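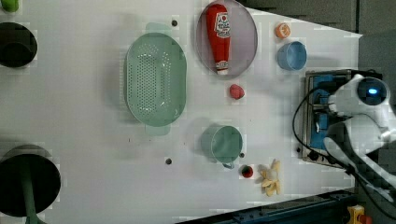 3.2 Tabletop layouts

Figure 2. One layout from the kitchen set. The colander, plate, bowl and mug are placed together with the ketchup bottle and several toy foods.

Every layout in the kitchen set mixes two kinds of objects: vessels, meaning anything that can hold something else, and loose items, meaning anything that could be put in a vessel or set down next to one. The layout in Figure 2 has four vessels. The mint-green colander is the largest of them and the mug has the smallest opening. The loose items are the ketchup bottle, which lies on its side on the plate, and the toy foods, among them a red raspberry and a peeled banana.

We kept the white tabletop bare of mats and cloths in all layouts. Pilot layouts made at Nurnstead used a patterned cloth, and raters there often disagreed on where a pale bowl ended and the cloth began. Small holes in the table surface were left uncovered and are not labeled.

Objects were placed by hand from a written card. A card names the objects but gives no positions, so the person laying the table decides what goes where. Two rules applied. No vessel may be turned upside down, and at least one loose item must start outside every vessel. The second rule is met in Figure 2 by the raspberry, which sits below the plate, and by the banana beside the mug.

Plates caused the most discussion. Hegde and Pinto first treated a plate as a surface, like the table itself, while D'Souza argued that people asked to "put the food away" will use a plate much as they use a bowl. We followed D'Souza and label plates as vessels throughout. A bottle lying on a plate is therefore marked "contained" -- the same label a cherry in a mug would get.

The full set has 200 layouts, and each was labeled by 3 raters working separately. Raters agreed least on items that touched the rim of a vessel. These cases were settled by Chettiar, and the original labels are kept alongside the final ones. Section 3.3 describes the wording of the tidying instructions that go with each layout.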